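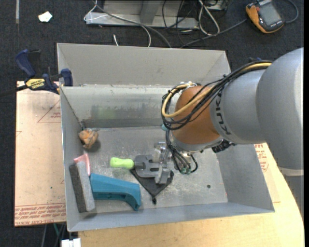

KUKA over the pick bin, cell 2, Ruawai.

Home Threads Topics About
Filed under: Robot cells / Maintenance
2 min read

1/ Notes on the dress pack. The cables run along the top of the arm and loop round the wrist joint before dropping to the gripper. Loop length is the setting that matters.

2/ Too short and it pulls at full wrist rotation. Too long and it drags on the bin wall. We replaced the last set at 3,687 hours. The set before that lasted 2,033.

3/ Check the small teal fittings every 12 shifts. Finger tight, then a quarter turn. Hendrik Masilela marks his with paint pen.

4/ Bin is held with an IRWIN bar clamp at the upper left corner. If it shifts, redo the bin calibration. Do not nudge it back by eye.

5/ Scratches on the bin floor upset the depth readings at low angles. Exposure is now 31 ms.

6/ Next job is the gripper fingers. Spares are due from Lemeo in July.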